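Granance Black Knit Pull-On Pants

Elastic waist, full length, gathered cuffs
Item 439
Sizes: XS to XXL
Color: black only
In stock, ships from our own shelves

We carry three pairs of black pull-on pants and this is the one we argued over longest. The maker's sheet calls it "the only pant you'll reach for." We doubt that. It's a thick pair of house pants that can pass for outdoor wear if you keep your coat on, and at the price we think that's a fair deal for some people and a poor one for others.

What the maker says, and what we make of it

"Lint resistant." No. It's black knit with a soft, fuzzy face, and it picks up lint the way every black knit does. If you have a white cat, buy something else or buy a roller. We asked Granance to take this claim off the tag. It was still there on the last delivery.

"Slimming cut." The leg is roomy through the thigh and comes in at the ankle. Laid flat, it looks wider than you'd expect from the hanger. On a person the extra width hangs as folds. Some customers like that and some have sent them back over it.

"Never fades." We put a pair from the August delivery through the shop washer every few days, cold, inside out. It did go a little gray at the knees. To be fair, so did the Zindar pair we washed alongside it, and sooner.

"Stays up without a drawstring." This one we'll give them. The waistband is gathered elastic, fairly wide, and it held on everyone here who tried it. If you're between sizes, go down. There is no drawstring to fall back on and no channel to add one.

"All-season." It's heavy. We'd call it October to March, or any month in a house with a cold floor.

Fabric and weight

Granance lists it as a cotton and polyester knit but won't give us the split, so we won't guess at it. The feel is close to sweatpants, thicker than a legging and softer than a track pant. The outside is matte. Dries slowly, so plan on an overnight hang.

Sizing

Runs long. The inseam is the same on all sizes, a choice we don't understand and have complained about. Shorter customers wear them bunched at the ankle, where the cuff does a decent job of holding them. Taller customers report no trouble at all, and there are plenty of pants in the world that can't say so.

To check against a pair you own, lay both face up on a bed, smooth out the legs without pulling, and compare from the edge of the waistband to the end of the cuff. Don't stretch the elastic when you measure across. Most of the returns we see come from people who measured it stretched.

Care

Machine wash cold, inside out, with other darks. Skip the softener. Tumble low if you must, but we had the cuffs come out wavy from a hot dryer and they didn't go back. Iron only if you have strong feelings about it, and keep the iron off the waistband.

How it compares

Zindar Lounge: cheaper, thinner, better inseam choice. Goes bald on the seat.
Gasser Everyday: costs more. Real pockets. We think the pockets are what you're paying for.
Vindden Rib: a nicer fabric by some distance, but it comes in two sizes and neither of them is large.

If you want one pair for the house and don't care about the inseam, get the Granance. If you'll wear them to work, save up for the Gasser.

Returns

Unworn, with tags, within the usual window. Please brush off pet hair before you send anything back. We do check, and we do charge for it.

Laid out on a bed, waistband to the left:
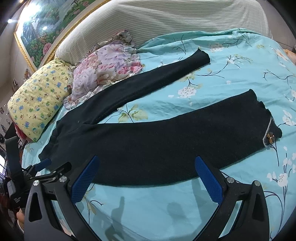
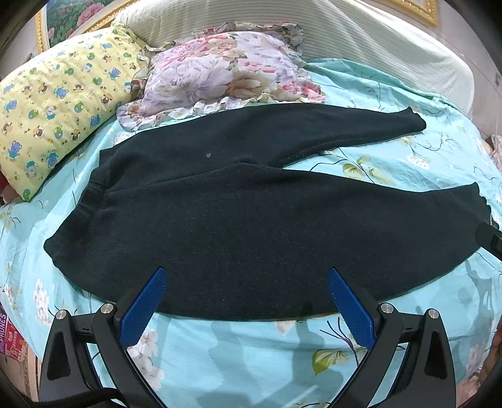
Written by Seren Beddoe | Wear testing: Natália Brabec | Page last checked 29 January 2022

One more thing on the tag. It reads "a tradition since 1940." We asked what the tradition was and were told the company made flour sacks then. Make of that what you like. The first pull-on pants came a good deal later, and Granance couldn't tell us when.

We ordered 200 pairs this season and won't reorder before the fall. If your size shows as sold out, it's sold out, and the waiting list only tells you when the next lot lands. It doesn't hold a pair for you.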